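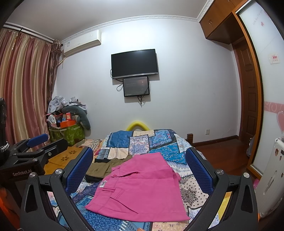 4.2 Sorting and folding on the bed

Most households in the study did not fold clothes at a table. Of the 953 folding sessions in the diaries, 400 took place on a bed, and the bedroom was the usual place for shorts, T-shirts and underwear even where a larger surface was free elsewhere in the home. Participants gave short reasons for this. The drawers were close by, the bed was at a comfortable height for sitting beside, and clothes could be left there until bedtime.

Garments were seldom laid out singly. They were put down in a loose heap, one over another, and worked through from the top. Figure 3 shows shorts at this stage. The pink pair lies on its side over an olive-brown pair with a gathered waist, and a black garment shows beneath. The waistband of the pink pair is to the left and the leg hems are to the right.

Shorts were folded in two main ways. In the first, one leg was brought over the other along the fly, and the hems were then taken up to the waistband. In the second, used mainly for pairs with a gathered waist, the garment was rolled from the waistband down. Kongkaew (2000) describes the first method as the commoner one in shared laundries, and our diaries agree. Rolling was more frequent where drawers were shallow.

The bed covering also mattered. On a plain sheet, people said they could find a small item quickly. On a patterned cover they took longer, and dark socks in particular were missed. The patchwork bedspread in Figure 3 has blue, turquoise, white and cream patches, several of them with dense printed designs. A bright garment stands out well against it. Two participants with similar covers told us they turned them back before sorting, and one folded on the bare mattress on a Saturday when the bedding was being changed.

Figure 3. Shorts on a patchwork bedspread before folding.

Heaps left unfinished are treated separately in Section 4.3, using the categories set out by Ojo. We note only that 20 of the bed sessions ended with the clothes moved to a chair, and that these were entered in the diary as one session each, whether or not the folding was taken up again the next day.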